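Workplace Organization, Unit 4
Handout: Does the drawer organizer do anything?
Instructor: Damián Urrutia
Read before Monday. Bring a pencil and a list of what is in your own desk.

Where the claim comes from

The reading for this unit is the Voremik booklet, which you can skim. Its main claim is that a divided tray saves an office worker 12 minutes a day. Voremik sells divided trays. The booklet doesn't say who was timed, doing what, or what their desks looked like before anyone showed up with a stopwatch. I wrote and asked. I got a catalog.

So treat the number as advertising and keep the question, which is a fair one: when does dividing a space help, and when does it just give the clutter walls?

The Enville desks

Last March this course looked at a small office in Enville that had bought trays for every desk. People liked them. They said so on a form handed out in the first week, and I would have said so too, with a new tray in front of me. When we went back, more than 10 of the desks had at least one section that had turned into a place for keys, gum and dead batteries. The manager still called it a success. Ask yourself what result would have made her call it a failure. If you can't name one, she wasn't measuring anything.

Pearce's rule, and what's wrong with it

Pearce is the other author on your list. The rule goes: one kind of thing per section, most used nearest the hand. The second half is fine and your grandmother could have told you. The first half depends on what you mean by "kind." Are pens and markers one kind or two? Is a spare badge strap office supplies, or is it visitor supplies? Pearce sorts by what a thing is. Most people look for things by what they are about to do. Those two maps don't always match, and the book spends one page on it.

Also, Pearce assumes you know what you own. The worked case in chapter two has a drawer with 100 items in it, all of them already named and grouped before the sorting starts. Real sorting is mostly the naming.

What shape does to a section

Shape is where I'm a little less grumpy. A section that fits its contents does some work for you, and a section that doesn't will drift. Boxed goods are easy: they have flat sides, so they stack and stay put. Straps are the opposite.

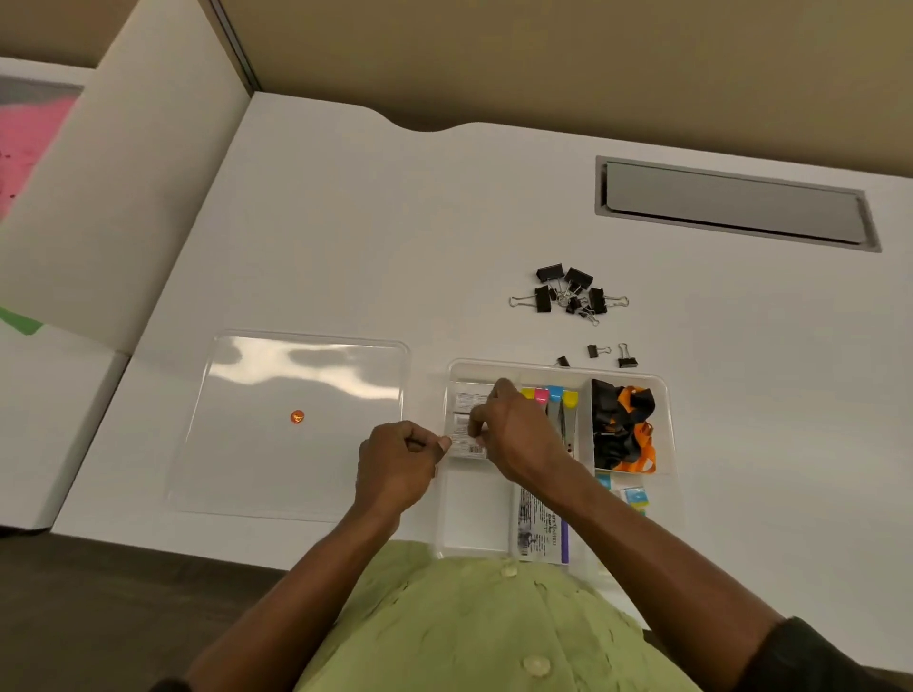
Lanyards are my usual test for any system, and most systems fail it. They have no shape of their own. The four markers lie lengthwise in a narrow slot with their caps all toward the top, and you could pick the pink one without hunting. The black and orange straps next door have a compartment to themselves, exactly as Pearce would want, and they're still a tangle. The wall keeps them off the markers and that's all it does. A hook or a rubber band would do more for straps than any tray. Notice too that the lower left section is empty. Pearce would call that room to grow. I'd like to know what it's for, because in Enville the sections without a job were the ones that filled with gum.

Exercise

Take one drawer or one desk tray, yours or a willing friend's. Write down what is in each section before you touch it. Then write down the last three things you went looking for there, and whether you found them on the first try. Don't buy anything.

Sort it however you like and leave it for a week. Do the list again. If nothing changed, say so; I grade the write-up, and a dull result gets the same marks as an exciting one. 200 words is plenty.

Anyone who wants a bigger case can use the supply room at Viltness, by arrangement with me. Office hours are after class, same room.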